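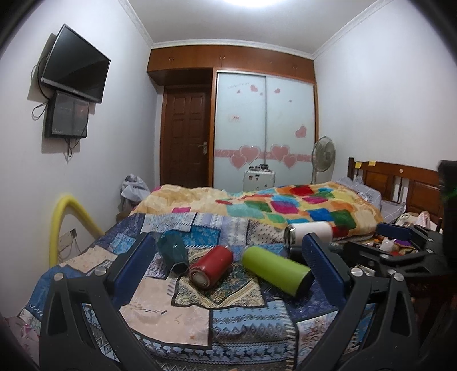 Rutley House bedrooms - progress to 19th February

Work on the upstairs bedrooms has moved on since our last report to the Killeo Fund. Of the grant of $3451, we have spent $2000, mostly on bedding, storage and the fitted wardrobe repairs done by Cundier.

The main job this period was sorting. Residents told us they had too many cups and drink bottles in their rooms and no set place to keep them. We are going room by room, putting bottles and cups out on the bed, matching lids and deciding what stays. Over 100 items have been sorted so far. Anything cracked or missing a lid is thrown out, and spares go to the kitchen on the ground floor.

Bedside cabinets are next. We have 20 to clear, and small items will go into shallow trays.

Two things are behind. The replacement quilts are late from the supplier, so the old ones stay in use for now. Clothes storage is also slow - the wardrobes need emptying before shelves can be moved.

We expect to finish in July and do not need more money at this stage.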